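Close the zip before you fold

The standard advice on putting away winter clothing concerns temperature, moths and the choice of box. Very little of it concerns fasteners. I think this is a mistake of emphasis. In most fleece and brushed garments the cloth will outlast the zip, and the zip takes much of its wear when the garment is handled off the body: in the drum, in the basket and on the shelf.

Consider what a zip is. It has two rows of teeth, each fixed to a tape, and a slider which brings the rows together at a fixed angle. Closed, the rows support each other and the tapes lie parallel. Open, each row is a strip of small hard edges attached to a soft garment, free to bend in any direction and to catch whatever is next to it. A folded fleece with an open zip is therefore a poor neighbour for anything knitted.

My own position is that every zip should be closed to the top before the garment is folded, and that the fold should run parallel to the teeth wherever the width of the shelf allows. A fold across the zip puts a tight bend into a part that was made to flex gently. One such fold does no harm. A stack left until the following winter, with the weight of six other garments on it, is a different load.

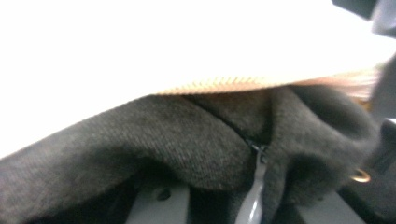 The usual objection is time. Closing a zip takes a few seconds, and a household doing its laundry in one go on an evening in April may have a good many of them. I accept the cost. The same household will spend far longer looking for a replacement slider of the right gauge, and longer again fitting it.

A second objection is that rolling makes the question irrelevant. Rolling is popular and it saves depth in a drawer. With a thin jersey I have no quarrel with it. With thick brushed fabric the roll has to be forced, the two fronts travel different distances round the curve, and the zip tape, which does not stretch as the cloth does, takes up the difference as a ripple. Anyone who has worn a jacket with a wavy front will know the result. Pressing seldom removes it, and many synthetic fleeces should not be pressed in any case.

There is also the matter of the pull. Long moulded pulls are easy to grip with gloves on, and I prefer them for that reason, but they should be laid flat along the teeth before storage. Left sticking out sideways, a pull will print its shape into the pile of the layer above it. The mark brushes out of wool more readily than out of polyester.

Storage firms could help. The Hurnix shelf box, which I use, has a printed card inside the lid with 17 instructions on it. They cover labels, stacking height and the direction of the handles. None mentions a zip. The Tarkis bag is no better, and its own zip runs round three sides, so the omission is hard to understand.

I would put one line on each: fasten, flatten the pull, fold lengthwise. It requires no equipment. A garment stored in this way also comes out in a state to be worn, with the collar standing properly and the two fronts level at the hem.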